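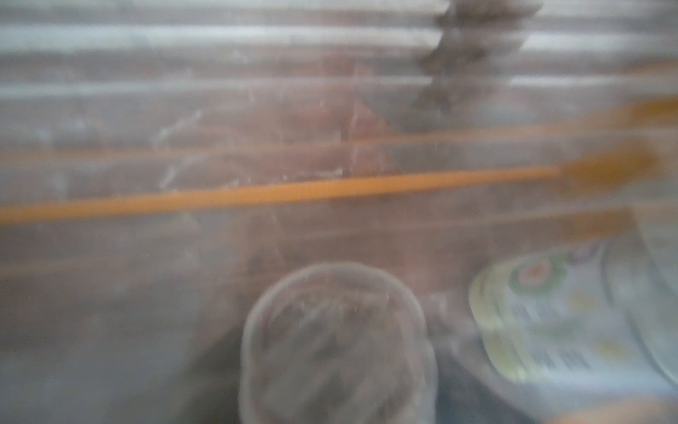
Clunico to bring medicine packing work to former Gruron mill

April
By the Fluvness newsroom

Print this story | E-mail this story

Fluvness is going to have a medicine packing plant, and after such a long wait for good news about the old Gruron mill, plenty of people in town will be glad to hear it. Clunico, the company that makes tablets and syrups for hospitals and neighborhood pharmacies, has confirmed that it will take over the mill and turn it into a packing and testing center, with 100 new jobs to be filled in the first 2 years.

The company says the jobs will be a real mixture. There will be places on the packing lines, of course, but also in the testing labs, the warehouse and the small engineering shop that keeps everything running, and a good number of them will be open to people who have never set foot in a drug plant before. Training will be paid from the first morning, and Clunico has promised to hold its first hiring sessions right here in town, so that folks without a car won't have to make the long trip up the valley to the head office.

Those of us who have been around a while will remember when the mill had 170 people on its books and the whistle at 6 a.m. got half the town out of bed, whether they worked there or not. The brick front and the clock over the gate are both going to stay, which was a sticking point in the early talks and which the company, to its credit, gave way on fairly quickly. Most of the changes will be on the inside, where the old weaving floor is to be divided into clean rooms with their own air supply.

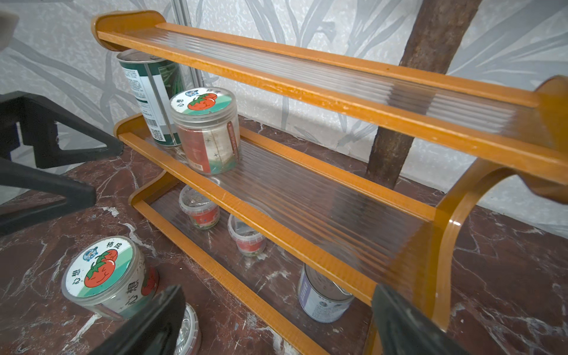
The first products to come through the new center will be children's fever syrup and a range of everyday blood pressure tablets, both of which Clunico now sends out of state to be bottled and boxed. Bringing that step closer to home should take several days off the time it takes for an order to reach a pharmacy counter, the company says, and it ought to make life easier in the winter months, when syrup in particular tends to run short and parents end up calling one store after another.

Part of the building will go to Ziółkowski, the family firm that has made bottle caps and measuring spoons on the east side of Fluvness for as long as most of us can recall. It will rent 2000 square feet next to the loading dock and supply the packing lines directly, and it expects to keep its present shop open as well, so its longtime customers needn't worry.

Neighbors on the mill road have asked about truck traffic, and that is a fair thing to ask, given how narrow the road gets by the bridge. Clunico says deliveries will be kept to daytime hours and will use the north gate, away from the school. The town's planning office still has to sign off on the new loading area, and the drawings can be looked over at the front desk of the town hall until 4:30 p.m. on any working day.

Work on the roof comes first, followed by the clean rooms. Applications for the lab positions will open before the others, and forms will be available at the public library and at Clunico's front office.

Print this story | E-mail this story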